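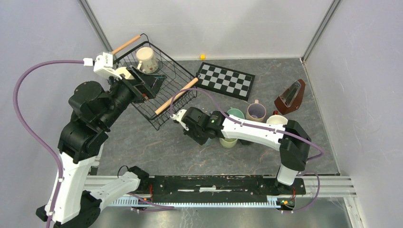
The safety lead at Cimden keeps the rulebook for the two-arm benches on a single sheet of paper, printed on both sides. It used to run to 40 pages. She cut it down over one winter, after finding that the people working at the benches had read the first page and the last and very little in between.

"I asked them where the reset procedure was, and they all knew it was in there somewhere," she says. "A rule you have to go looking for while the arm is waiting is a poor rule."

Cimden tests household handling tasks for other companies. Its benches are small and walled on three sides, with a pair of arms on the front rail and a changing set of everyday things on the floor between them: mugs, baskets, a wooden metronome, a checkerboard mat. The work is mostly picking up, carrying, tipping and putting down. She agreed to talk about how the rules for it are written and what happens when they are not followed, on the condition that neither she nor her colleagues were named.

Her first point is that small arms get less respect than they should. People who would never step inside a factory cell will lean over a bench to straighten a cup.

"They look at it and think, it's holding a basket, what's it going to do to me? But you've got two arms with hold of one thing. If one of them stops and the other carries on, all that force goes into the basket, and then the basket goes somewhere. I'd like your face not to be there."

For that reason the first rule on the sheet deals with shared loads. When both arms are due to hold the same object, a stop on one must be a stop on both. The operator checks this at the start of every session by pressing each stop button in turn with the grippers empty. It takes two minutes, and she has heard every argument against doing it.

"The usual one is that it worked this morning. Fine. It's the afternoon."

The second rule is about hands. No one reaches past the front rail unless the arms are in the paused state and the person reaching has the pendant in their other hand. It does not matter who pressed pause. At Akevum, where she worked before, the rule was that a colleague could hold the pendant for you, and she thinks this was a mistake.

"Your colleague is doing you a favour, and people doing favours look out of the window. If you're holding it yourself you can't forget it's there. It also means you've only got one hand free, so you don't start tidying the whole floor."

Tidying is a subject she comes back to several times. The layout of objects is written down before each run, and the temptation is to nudge things during it: a mug that has rolled over, a block that has slid up against a wall. The sheet says to leave them. If an object has fallen, the run goes on with it fallen, and the operator notes it in the log afterwards.

"Half of it is safety and half of it is getting a result you can use," she says. "If you've stood the mug up between one try and the next and not told anyone, you've got a set of results about a mug that never falls over. The client takes that home and puts it in a kitchen."

The third rule covers what may go on the bench at all. Ordinary crockery is allowed, with a limit on how high it may be lifted. Glass is not, and neither is anything with a blade. Baskets and trays have to be checked by hand for sharp wire ends before they go in. Any container with something standing loose inside it is treated as a separate class of load, and the speed cap drops.

I asked whether that last part was really needed for a single mug.

"A mug in a basket is two loads," she says. "You've got the basket, which the gripper has hold of, and you've got the mug, which nothing has hold of. Tilt the one and the other makes up its own mind. We run those at the low cap until the tilt limits have been set for that particular basket, and then we can talk about going faster."

Some of the rules came from a joint exercise with Mellor, a firm that builds fixtures and end-of-arm tooling. The two companies swapped operators for a month and asked each of them to write down anything at the other site that surprised them. Mellor's people were surprised by the cables. At Cimden these ran loosely along the arms, and there was no written limit on how far a loop could stand out from the gripper.

"They were right to pick it up. A loop of cable needs to be long enough for the wrist to turn and short enough that it doesn't hook a handle on the way past. We'd been judging that by eye. We still judge it by eye, if I'm truthful, but now the arm gets driven slowly through its full range first with someone watching only the cable. Before that, everyone watched the gripper."

Cables are now inspected at fixed intervals as well. Each arm has a cycle count, and at every 1000 cycles the connectors are unplugged, looked at and put back. At 2000 the cable is replaced whatever condition it is in. She was asked by the finance side whether the second figure could be raised.

"I said they could raise it when they'd found me a cable that tells you the day before it fails."

The software the benches run on is called Prino, and it does a good deal of the checking. It will not start a two-arm task until both arms have reported the same tool settings, and it keeps a record of every pause with the reason typed in by the operator. She reads these records each week. Most say "object dropped" or "lost grip". A fair number used to say nothing but a full stop, typed to get past the box.

She did not tell anyone off for the full stops. She changed the box to a short list with a space for notes, and the blank reasons went away.

"People will fill in a form if it's shorter than the job. Same with the rules. I've never met an operator who wanted to get hurt. I've met plenty who had a run to finish by four o'clock."

There are things the sheet does not cover well, and she is open about them. It says little about training visitors. It assumes one operator to a bench, and in busy weeks one person may be looking after a pair of them. She does not like this and has asked for it to stop by July. In the meantime, two benches under one operator may not both be running shared loads.

She would also like the outside standards to say more about work like hers. Much of the guidance she has used was plainly written with larger machines and fixed tasks in mind, where the part is the same part every time and arrives in the same place. On her benches the task may change after lunch.

"You can do a risk assessment for picking up a mug. Then someone swaps in a different mug with a bigger handle, and is that a new assessment? We say no, as long as it's under the weight and it isn't glass. Somebody at another firm might say yes. I'd be glad to have that settled by someone other than me."

The sheet is due for its next review in the autumn. Operators can write on the copy taped up by each bench, and most of the changes so far have started as pencil in the margin. The most recent note asks for the rule about tidying to be printed larger. She has agreed to it, though something else will have to come off to make the room.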